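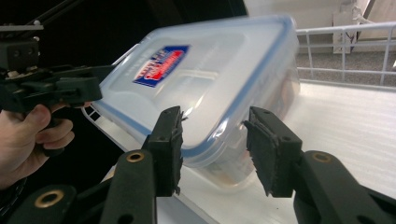

Clear container with the blue seal, contents not dated

2 min read

Minutes, shared kitchen meeting, Brastidstead, September

Present: Clodagh Hegarty (chair), Orla Kinsella (notes), Brennan, rest of second floor. Apologies from Lalten desk.

Last minutes ok'd. Matter arising: fridge shelf still wobbly, Brennan to chase landlord again.

1. Fridge and leftovers
Long one. Clodagh wants name and date on every box. Agreed. Masking tape and pen to live in top drawer, not to wander. Anything past four days goes out, box gets washed and kept on the lost shelf til end of month. Orla asked what about pickles, jam etc. Exempt. 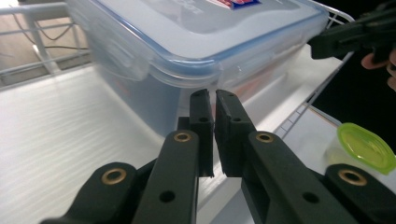
Buying matching containers, Orla has priced a set from Rindham, 39 dollars, kitchen fund stands at 263. Discusion on glass or plastic. Glass heavy, one already dropped in spring. Most wanted plastic with latches that fold down over the side like on the one with the frosted walls, where you can just make out something orange inside but no clue what. Clodagh said exactly why we need the tape. Lids with shop label still on: peel off, put the name there. Agreed to buy one set, see how it goes.

2. Freezer
Defrost on Orla's list, start 5 pm, coolers needed. Brennan has two.

3. AOB
Dish towels, who is washing them. Left over to next tme.

Closed 12:17. Next meeting same place, Clodagh to send time.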